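Teleoperated demonstration

Teleoperated demonstration is a way of teaching a robot a task by having a person control it from a distance while its movements are recorded. The recordings are later used to train a program that carries out the task without the operator. It is one of two common forms of teaching by demonstration. In the other, kinesthetic teaching, a person takes hold of the robot's arm and moves it by hand.

Methods

In kinesthetic teaching the joints are set to move freely and the teacher guides the arm through the motion. The method needs little equipment and suits single arms on a fixed base. It is harder to use on robots with two arms and many-jointed hands, as one person cannot easily move all the parts together.

Remote control is done with a smaller copy of the robot's arms, with handheld controllers, or with gloves that track the fingers. The operator may stand beside the robot or watch through its head camera. Joint positions, camera pictures and the operator's commands are stored with a shared clock. Each attempt is called an episode, and failed episodes are usually marked and kept apart.

Operators need practice. Without a sense of touch they tend to grip too hard, and a delay between command and motion makes them pause often. Those pauses are recorded with the rest and can show up later in the robot's own behavior.

Household tasks

Laundry is a frequent subject because cloth changes shape whenever it is handled. The Mirken collection, assembled by Nele Kramer and Pentti Vuorinen, holds 2,000 episodes of household work, of which 696 involve clothing. Three operators recorded the clothing episodes, all by remote control.
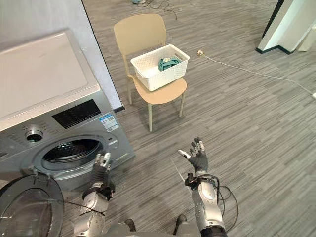
Loading a washing machine is normally divided into shorter stages: opening the door, picking up a garment, carrying it to the drum and letting go. Dividing the task lets operators repeat a difficult stage without starting over. The starting layout also affects what is learned. With the door already open and the garment in a basket on a chair, the work can begin at the picking stage, and the chair seat holds the basket above floor level. Layouts are changed between episodes so that the trained program does not depend on one arrangement.

Limits

Recording is slow compared with the same work done by a person, and the results are tied to the robot used. Ottó Veres tested programs trained on Mirken data on a second robot with shorter forearms and found that releasing cloth inside the drum failed more often than picking it up. Later work by Charmaine Nel combined remote control for the reach with hand guidance for the final motion.

See also: Kinesthetic teaching; Imitation learning; Remote manipulator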